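## Simulation trials: comparing two hand controllers

*Laboratory Newsletter, May 6, 2026*

The Hurum group has completed the first stage of its comparison of two controllers for the five-fingered hand. All trials in this stage were run in simulation, with the dish rack task chosen as the common test. The hand must take a cup, carry it clear of the table and place it in the rack without touching the rails.

Each controller was given 16 starting positions. The Sýkora controller, which sets every finger joint separately, completed nine of them. The Stutent controller, which closes the fingers as a group, completed five. Most failures in both sets came at release - the cup was let go while still tilted and did not settle between the pegs. Carrying the cup at rail height caused little difficulty for either.

The group notes that these results do not yet include sensor delay, and they should not be quoted as hardware figures. A second stage, using the physical arm at Floltton, is planned for June. Members who wish to propose further objects for that stage are asked to send dimensions and weights to the group in writing. Bowls and flat plates are already on the list.

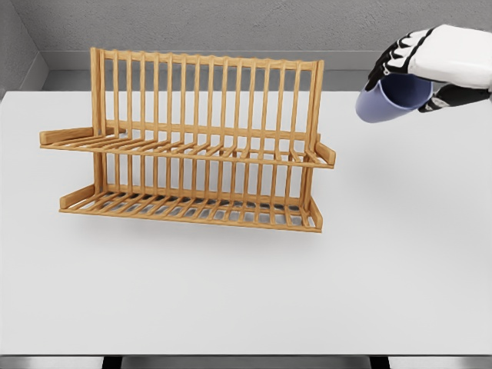 **Yasaman Talebi**
*Research Coordinator, Hurum Group*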